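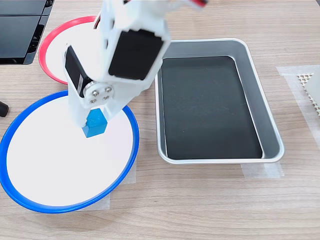 ## 4. Teaching Ojo your zones and writing a sort rule

*Last touched Aug 15, 2018, for the Stostell 2 branch*

OK, so by now you've got the arm homing, the joint limits are saved, and Ojo (the vision half of the software) is showing you a live view. If any of that's still shaky, go back to section 3 and sort it out first. I've tried skipping ahead and I always end up back there anyway.

In this section we tell the software where things are and what goes where. Ojo handles the "where" and Stostell, the planner, handles the "what goes where." They talk through one file called `zones.yml`, and most of the trouble people write to me about lives in that file!

### 4.1 Before you start

- Tape down anything you plan to call a zone. A zone is a fixed outline, and Ojo won't follow a plate that slides.
- Turn on whatever lights you'll be running with and leave them alone.
- Close the calibration window. It holds on to the camera and Ojo will sit there saying `waiting for source` forever.

### 4.2 Draw the zones

1. Open a terminal and run `ojo zones --new`. You'll get a still from the camera with a toolbar on the left.
2. Pick **Ellipse** for round plates and **Polygon** for anything with corners. You can use Polygon for a plate if you really want to, but you'll be clicking all afternoon.
3. Trace the *flat inner part*, not the rim. The rim goes in as its own ring in step 5.
4. Name each zone. I use `plate_red`, `plate_blue` and `tray`. Lowercase, no spaces (Stostell will take spaces and then fail on them later, which I still need to fix).
5. With a plate zone selected, click **Add rim** and drag outward until the ring covers the colored edge. Ojo reads the zone's color from that ring, so you don't have to type one in.
6. Set `tray` to type `source` and both plates to type `target`.
7. Save. Ojo writes `zones.yml` and makes a backup of the old one next to it.

> **Note:** If two rings touch, Ojo shades the shared bit yellow and asks which zone owns it. Pick either one. Drops are only ever planned for the inner part, so it makes no difference to where the block goes.
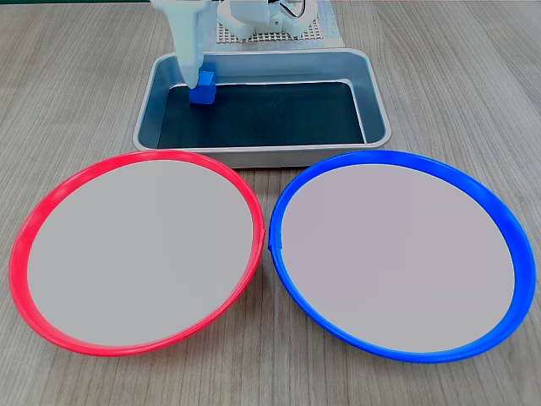

Overlapping zones deserve a few words of their own, and the tray is where most people meet them. Ojo works from a flat view, so wherever one thing sits in front of another it can only trace what it sees. My two plates cover a bit of the tray's front edge from this side, and my first polygon happily followed the plate rims as if they were tray. The fix is to forget the metal and trace the dark liner. It stands out nicely against the silver walls, the corners are easy to click, and the blue block is over it anyway when the gripper has hold of it there. Nothing Stostell wants to know about is up on the sloped sides.

### 4.3 Set the color match

1. Run `ojo match --live`.
2. Put a block in the tray and move the gripper well away.
3. Slide **Hue window** until the block gets a solid outline. Mine's at 34. The default is 20, which was fine on Rodica Căpraru's bench and hopeless on mine.
4. Watch the outline for a bit. If it flickers, raise **Hold** before you touch the hue again.
5. Press **Keep**.

Don't match too wide. A blue rim and a blue block are meant to pair up, so Ojo has to tell them apart by shape, and a huge window makes the two run together once the block is low over the plate. If you see one big blob there, come back and narrow it down.

> **Caution:** `ojo match --live` does not lock the motors. Hit **Pause arm** before you reach in to move a block. Relu Cârstea asked me to put this in bold, so: **pause the arm first.**

### 4.4 Write the rule

Rules go in `rules.yml`, and the shortest useful one looks like so:

```
- pick:
 from: tray
 shape: block
 place:
 into: same_color
 hover_mm: 20
 settle_ms: 110
```

`same_color` tells Stostell to look for a target zone whose rim matches whatever's in the gripper. `hover_mm` is the gap it leaves under the block before it stops, and `settle_ms` is the wait before the fingers open. Go easy on lowering the wait. Small servos wobble a little after a stop, and I'd much rather lose a moment than chase a block across the table.

1. Save the file and run `stostell check`. It catches typos and misspelled zone names.
2. Run `stostell dry`. The arm goes through the motions with the gripper open.
3. Happy with the path? Run `stostell go --once`.

### 4.5 If it stops halfway

**`no target for color`**: the rim ring is missing or drawn too thin. Redo step 5 in 4.2.

**`source occluded`**: the arm is between the camera and the tray. Add a `park` pose off to one side so Ojo gets a clean look before each pick. Tahmineh Salehi's park pose ships in `poses/side.yml` and it's a good starting point.

**`held object lost`**: usually the fingers are hiding too much of the block. Grip higher up, or turn on `trust_gripper` and let Stostell believe the servo reading until the drop is finished.

Logs land in `~/ojo/log`. Please attach the newest one if you write in, along with both `.yml` files. Section 5 covers running more than one rule at a time.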